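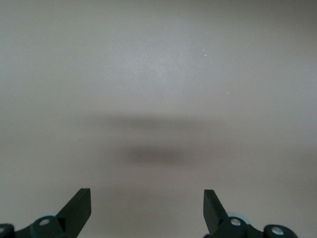
3.2 Surface condition and residual debris

Work surfaces in shared rooms are usually judged clean by eye, from standing height and under whatever lighting the room provides. On a plain matte gray surface this judgment is unreliable. Small pale particles show up well at close range but are easily missed from a normal working position, and soft shadows lower the contrast of anything lying inside them. We therefore treated surface condition as a separate variable and recorded it at close range before each packing or sorting task.

A surface was scored on a region the size of a sheet of letter paper. Three classes were used. Class A regions had no visible particles. Class B regions had isolated particles, each clearly separated from the next, with no smears or rings. Class C covered everything else, including crumbs in clusters, dried liquid and adhesive residue. Figure 4 shows a region in Class B: three tiny white specks on an otherwise uniform light gray surface, two of them close together at nearly the same height and the third lower and farther to the right. Specks of this kind resemble dust or small debris, and the classification does not depend on which they are.

Records were collected at two sites, Onlow and Lultberg, over 17 weeks ending in October. The final set holds 2143 scored regions. Sixteen regions were left out of the analysis because the two raters could not agree on a class after a second viewing. Most disagreements concerned the boundary between A and B, where a single pale point could be read either as a particle or as grain in the surface finish.

Lighting had a larger effect on scoring than we expected. Diffuse shadows, such as the two horizontal bands in Figure 4, darken the surface gradually and have no hard outline. Raters were told to score the shaded part of a region by the same rule as the rest and to mark it "shaded" on the form. In shaded parts, particles were reported less often at both sites. We cannot separate a true difference in debris from a difference in visibility with these data, so shaded parts are excluded from the totals in Table 2.

The wiping procedure was the same throughout. A dry Flamis cloth was drawn across the surface in overlapping passes, folded once, and drawn across again at a right angle. No spray was used. Regions still in Class C after 6 passes were washed with water and scored again once dry. The Vallejo checklist used in our earlier study allowed any number of passes, and its results should not be compared directly with those given here.

Figure 4. Light gray surface at close range with isolated white specks (Class B) and soft-edged shadows.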